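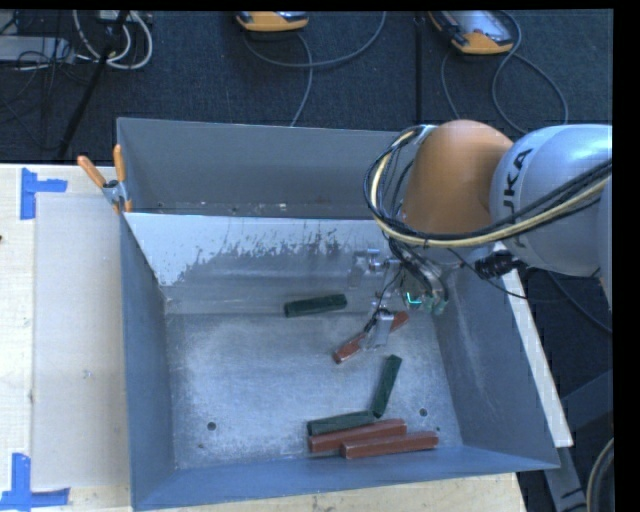 Bin cell with the KUKA arm reaching in for mixed blocks

Trorkance Bin Picking Cell

Hi, I'm Nafula Mushi, and I look after the picking cells at Erkmont. I ran a packing bench for 7 years before that, so I'll tell you about this one the way I'd tell someone on my old shift!

What you get is a robot arm, a gripper, an open metal bin and the Trorkance software that decides which part to go for next. Parts can lie any way they like in the bin (crossways, leaning on each other, shoved up against the wall) and you don't have to line them up first. That was the bit I cared about, having spent a lot of mornings bent over a bin sorting red from green.

So what changes for your people? Mostly the bending and reaching. At Viro, where we put in four cells last December, the folks who used to pick by hand now fill the bins, check the finished trays and deal with the odd part the gripper won't take. They rotate every couple of hours. Rainer Hagedorn runs the day shift over there and he told me the first week was slow and pretty grumpy – people kept hovering, wanting to help it along. By the third week two of his pickers were setting up new parts themselves, and he'd stopped getting calls about it at 6 a.m.

You will need somebody on each shift who's happy to learn the touch screen. Training takes a day, we do it at your place, and please send the people who'll really be using it, not only the supervisor! It's a bit noisy when the gripper closes, too, so I'd keep it away from a desk.

Good to know before you order:
Bin: metal, open top, scuffs quickly with hard parts and works fine that way
Part recipes: 10 included, more can be added
Test run: more than 1000 picks with your own parts before we hand over
Not for: soft bags, glass, anything oily

Send me a box of your parts and I'll run them here and let you know how they do.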